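Tuesday, December 27, 2022

**Vutholm household goods exchange to reopen in January with longer hours**

The household goods exchange on the lower floor of the old Baptista warehouse in Vutholm will reopen in January after its winter break, with longer opening hours and a new way of setting out the smaller items.

Residents can leave brushes, kitchen tools, crockery, lamps and small pieces of furniture at the exchange and take away anything they need free of charge. It took in 2,573 items over the past year, according to figures put up at the entrance last week. Most of them were kitchen things. Cleaning tools came second, and 339 of the items handed in were brushes of one sort or another.

From January the exchange will open at 10 in the morning and stay open until 18.00 on weekdays. Until now it has closed in the early afternoon, and people who work in the town centre had complained that they could only get there on their days off. Weekend hours stay as they were.

The other change is to the small goods section. Brushes and other long-handled tools used to be heaped together in cardboard boxes under the window, and the ones at the bottom were seldom picked out. They are now laid in deep metal bins, in one row along the back and one along the front.

"People would lift the top two or three things and give up," said Steinar Bergmann, who runs the exchange. "If they are lying in a row you can see what there is. We tried it with one bin in the autumn and it was half empty by the end of the week."

The bins came from Grollent, a catering supplier which closed its Vutholm depot in the summer. They are scratched and scuffed inside but sound, and the exchange paid only for the transport. The cardboard boxes have gone for recycling.

Ingvar Þórarinsdóttir, who lives on Palirard Street and has used the exchange since it opened, said she was pleased about the hours but would like to see more shelving for crockery.

"The plates are still stacked too high," she said. "I took a serving dish from the bottom of a pile in the autumn and had to ask for help getting it out."

Bergmann said new crockery shelves were planned for the spring, once the wall by the loading door has been repaired. Damp has come through there for two winters, and that end of the room is being kept clear for the time being.

Anyone bringing in brushes or cleaning tools is asked to wash and dry them first. Paintbrushes with hardened bristles cannot be accepted, and neither can mop heads. Knives should be wrapped in newspaper and given to the person at the desk, not put in with the other kitchen tools.

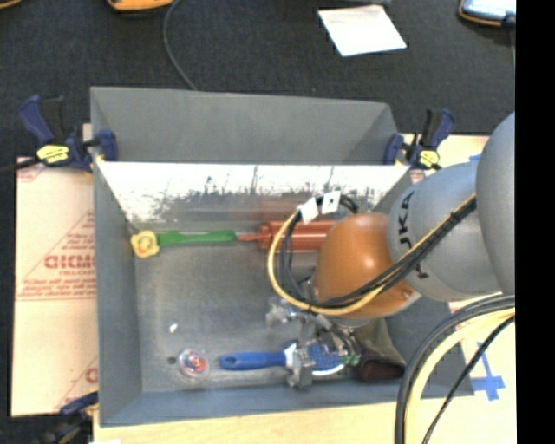

Can goods be left outside when the exchange is closed?

Everything has to be handed in during opening hours. Items left by the door get wet and usually have to be thrown away, and the exchange has to pay for their disposal. Larger furniture should be agreed in advance at the desk, as there is room for only a few pieces at a time.

There is no limit on how much a household may take, but goods are meant for personal use and may not be sold on. Visitors should bring their own bags. The side entrance has a ramp, and parking is available in the yard behind the warehouse, where the gate will be open during the new hours.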